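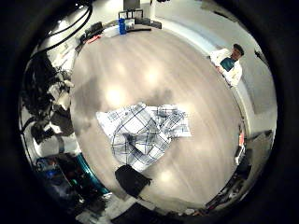
Print this page
E-mail this page

Cloth Handling Software: Progress Report for September
Prepared for the Melnychuk program office by Clifford Nguyen

It was a very good month for the planner! The grasp planner and the new perception module now run in one process, and a full plan comes back in 69 milliseconds on the Rurnach workstation. That is fast enough to replan while the arm is still on its way down, so we've dropped the old stop-and-look step from the control loop.

Perception is where most of our hours went. The fold detector was retrained on 1156 labeled wrist-camera frames, and it is much better at telling a real fold from a printed line. Plaid is still the hard case, and we picked it on purpose.
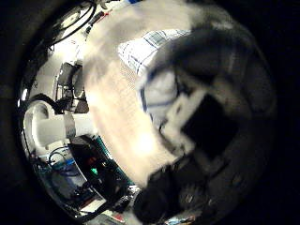

Close-range tracking is the piece I'm most excited about. Once the fingers come in near the work, the fisheye view gets crowded and blurry, and our old tracker simply gave up. We now keep a short memory of the cloth outline and match it against whatever is still readable. The thin blue grid lines near the top of this view are the kind of cue it looks for, even with a big pale blur across the middle and the dark finger filling much of the right side. Zanivex (our logging and replay tool) can step through these stretches frame by frame, with the planner's best guess drawn on top.

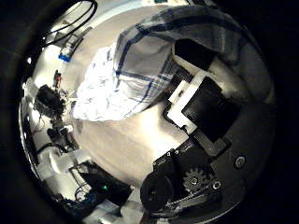
Wrist view with the plaid cloth at the top and the gripper at right.

We also added a mask for the gripper's own parts, so the gear, the finger pad and the bracket no longer show up as obstacles. It took three tries to get the mask right near the rim, where the lens bends everything.

Still open: two bugs in the Osteo motion library, both to do with joint limits when the wrist rolls past its midpoint. We have a workaround for one. Glare on pale surfaces also still fools the depth estimate, and I'd like to spend the first part of next month on that. The updated code and the replay logs go to your team on Friday.

Print this page
E-mail this page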